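자동화설비 유지보수 게시판 > 피킹/공급 셀
제목: 주황색 트레이에서 솔레노이드 커넥터 파지 실패, 노출부터 볼지 핑거부터 볼지

작성자: 셀담당2509
Etau 2지 그리퍼, 손목 카메라 장착. 트레이에 놓인 부품의 배선 끝을 집어 검사 지그로 넘기는 셀입니다. 본체가 무거워서 케이블 쪽을 먼저 잡고 정렬합니다.
지난주 1200회 중 파지 실패가 13회인데 대부분 커넥터 종류에 몰려 있습니다. 비전 프로그램은 Lerada, 10월 이후 파라미터 변경 없음. 핑거 끝단 마모도 의심 중입니다.

답글 / 납땜연기
손목 카메라 원본부터 올려 주세요. 조명 반사인지 핑거인지는 그거 보면 대충 갈립니다.

답글 / 셀담당2509
접근 자세 두 장입니다. 핑거는 둘 다 열림 상태.

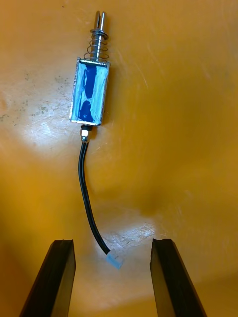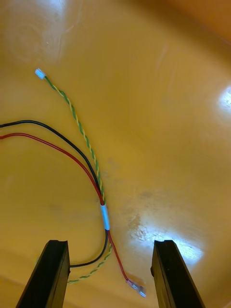

손목 카메라 화면. 첫 번째는 푸시풀 솔레노이드, 두 번째는 배선 묶음(녹/황 꼬임선, 흑, 적)

답글 / 납땜연기
반사네요. 첫 번째는 커넥터 바로 위쪽 바닥이 허옇게 떴고 커넥터 자체가 반투명 흰색입니다. 이 상태로 밝기 임계값을 쓰면 윤곽이 바닥에 붙습니다. 노출을 내리고 조명에 확산판을 대세요. 편광 필터가 있으면 더 낫고요.

답글 / lelstead_3호기
노출만 내리는 건 반대합니다. 검은 케이블과 핑거 안쪽 면이 같이 죽어서 이번엔 케이블 추적이 깨집니다. 저희 Lelstead 라인에서 그렇게 했다가 원복했습니다. 바닥에 무광 매트를 까는 쪽이 먼저입니다. 첫 번째 사진 바닥에는 스크래치와 검은 얼룩도 보이는데, 저런 게 오검출 후보로 올라옵니다.

답글 / 납땜연기
매트를 깔면 바닥 높이가 바뀌니 Z 티칭을 다시 해야 합니다. 확산판은 티칭을 안 건드립니다. 얼룩 닦는 건 동의.

답글 / rawat_user
핑거도 보세요. 첫 번째 사진 오른쪽 핑거 끝이 약간 깨진 것처럼 보입니다. Rawat 교체형 팁을 쓰는데 저는 400시간마다 좌우를 같이 바꿉니다. 한쪽만 바꾸면 중심이 틀어집니다.
두 번째는 적색선 끝 단자가 핑거 사이에 있는데 흰 커넥터는 왼쪽 위에 있네요. 목표가 단자입니까, 커넥터입니까?

답글 / 셀담당2509
단자입니다. 단자 쪽은 실패가 거의 없습니다. 금속이라 대비가 나오는 것 같습니다.

답글 / lelstead_3호기
그러면 팁 마모보다 커넥터 검출 문제일 가능성이 높습니다. 팁이 원인이면 단자에서도 미끄러져야 합니다.

답글 / rawat_user
단자와 커넥터는 폭이 달라서 팁에 닿는 위치도 다릅니다. 그것만으로 팁을 제외하진 못합니다. 실패 로그에서 닫힘 폭을 확인하세요. 완전 닫힘이면 빗나간 거고, 중간에서 멈췄다가 닫혔으면 미끄러진 겁니다.

답글 / 셀담당2509
로그 확인했습니다. 남아 있는 건은 전부 완전 닫힘입니다. 트레이 세척하고 확산판부터 달아 보겠습니다. 팁은 정기 교체 때 좌우 같이 교환하고, 매트는 Z 티칭 일정이 잡히면 검토합니다.

답글 / 납땜연기
확산판 단 뒤에 화이트 밸런스는 고정으로 두세요. 자동이면 바닥색 때문에 계속 흔들립니다.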